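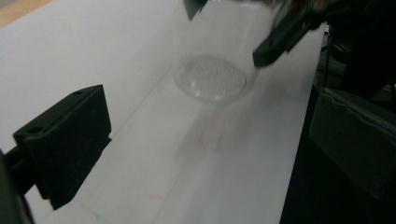

Kitchen & Table Tips

Clear plastic cups, and the table you set them on

I have a soft spot for clear plastic cups. They are light, they stack, they survive a fall, and when a crowd comes over I can put out as many as I like without counting the good glasses afterward. They do get treated as throwaways, though, and a decent one will last through a lot more parties than people give it credit for if you look after it a little.

Start with the washing. Use warm water, never the very hot tap, and a plain drop of dish soap on a soft cloth. The scrubby side of a sponge will leave fine scratches and once those are in, the cup looks cloudy forever, no matter how clean it is. If yours have a pattern pressed into the bottom, go over it with an old toothbrush, because juice likes to settle in all those tiny dips and you won't notice until it has dried there.

For cloudiness that comes from hard water, mix 2 cups of white vinegar with 4 cups of warm water in a dishpan and let everything soak while you get on with something else. Rinse well! I once served lemonade out of cups I had only half rinsed and my sister-in-law still brings it up.

Drying is where I changed my ways. I used to set them upside down right on the counter, and they would sit there all evening with a ring of damp trapped inside. Now I put them on a rack, or if the rack is full, on a towel with a couple of chopsticks underneath so the rims are lifted and some air can get in. Give them 60 minutes and then wipe whatever is left with a cotton cloth (paper towels shed, and on clear plastic you see every speck).

Now the table. White paper off a roll is my favorite cover for a buffet or a kids' craft afternoon. Cut it long enough to fold under at both ends and tape it on the underside, where the tape won't catch anyone's sleeve. Smooth it from the middle outward with your forearm. A bare tabletop is fine too, of course, and then you have the wiping to think about.

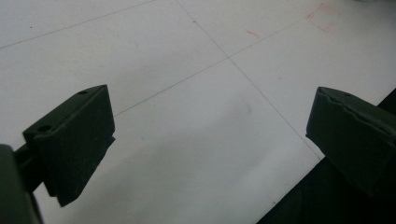 For anything smooth and white with seams in it, whether it's a table or a floor, I wipe along the lines first and across them second. Going across first just drags the crumbs into the grooves and then you are down there with a toothpick. A barely damp microfiber cloth does most of it, and a dry one afterward takes care of the streaks, which show up terribly on a white surface when the light comes in low. Sticky rings from cups want a minute under a wet cloth before you rub.

When it's time to put the cups away, make sure they are bone dry and keep the stacks short — tall ones lean, and the bottom cups get wedged so tight you crack one trying to pull it free. If two are already stuck, run warm water over the outer one and fill the inner one with cold, then twist gently. I keep mine rim down in a lidded bin on the pantry shelf, with the leftover roll of paper lying across the top so I can find both at once.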